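Position: Test Engineer, Safe Handling Practice (Household Robots)
Location: Braston, on site
Reference: 729

Walau maintains the in-house code of practice for robots that handle dishes, cookware and small goods near people. The code has 27 clauses. We are hiring one full-time test engineer to run the trials behind them and to revise the wording where results call for it.

Duties
Write and run contact, grip and release tests. Log each deviation against the clause number. Review operator checklists before each revision. Present open items at the Wednesday review, 9:30 a.m.

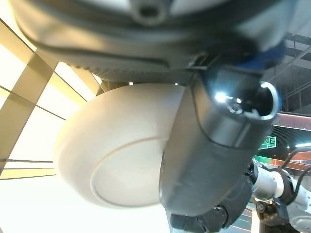
Grip contact on a rounded, cream-colored object.

Test objects are drawn from the Gudier list, which gives mass, surface class and permitted hold points for 69 items. The engineer keeps the list current and rejects any item without a complete entry.
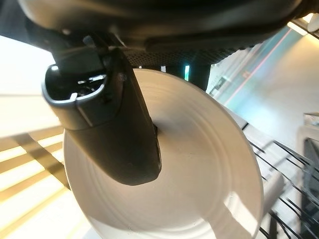 Clause 14, contact with brittle goods, is the first due for revision. The present text sets one force limit per item and does not separate rim from face. A finger pressed against the face of a round white plate, as shown, and a finger closed over the rim are at present logged under the same code. The new engineer will propose separate codes and a test method for each. Clearance to nearby fixtures, such as the black wire dish rack to the right of the plate, is to be recorded as its own entry.

Two-arm work is covered by clauses 19 through 22. These govern shared reach, hold before transfer, and the position of the second hand while the first carries a load.

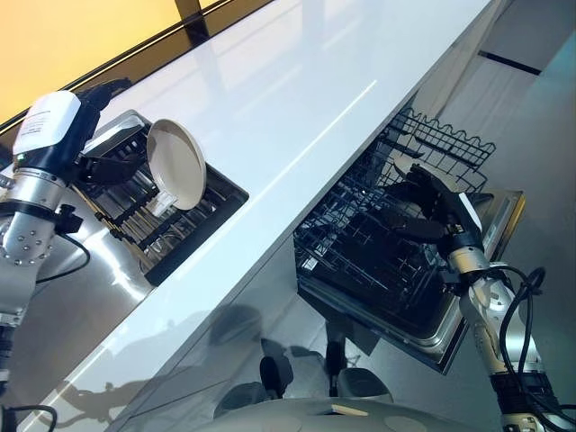 Photo: Walau / Sugawara Test Kitchen

Requirements
Degree in mechanical, electrical or safety engineering, or equivalent work experience. Practice in writing test procedures that others can repeat. Working knowledge of risk assessment for machinery. Clear written English.

Terms
Full time, starting in August. Test work takes up 50 percent of hours; the rest is drafting and review.

To apply, send a resume and one test procedure you have written to the Walau hiring office in Braston. Quote reference 729. Incomplete applications will be returned.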